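Wrist views and blank walls

I've spent most of July on one small question, which is how much a wrist camera helps when there is very little in front of it to look at. The project is called Prolta and the arm is the one we use for all our household tasks. The policy was trained on 524 demonstrations, all recorded by hand in furnished rooms.

The method is simple. We train the same policy twice, once with every frame and once with the low-texture frames given less weight. A frame counts as low-texture when most of its patches carry almost no gradient. Plain walls are the usual culprit, and a bit of wicker down one side can be the only thing in view with any detail worth matching. 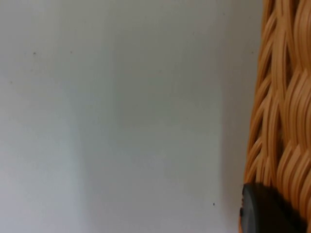

My first idea was to throw such frames out altogether. That made things worse. The arm became hesitant whenever it turned towards a wall, and twice it stopped completely and had to be reset. Keeping them at a lower weight worked better – the approach was smoother and the grasps started closer to where they should.

We ran both versions with 3 random seeds each. The down-weighted one came out ahead in 2 of them and level in the other. I wouldn't call that settled. The gap is small and our test rooms are a bit too similar to the training ones.

I also tried the texture score from Nideo, our older code, and it gave nearly the same ranking of frames as the new one. It is slower, so I've dropped it.

Soft shadows are still a problem. The score treats a gradual change in brightness as nothing at all, but a shadow next to an object says something about how far away the wall is. Next I want to add a coarse brightness term and run the same seeds again. The training code is on the Gitach page under the July branch, with the weights to follow once I've cleaned up the config files.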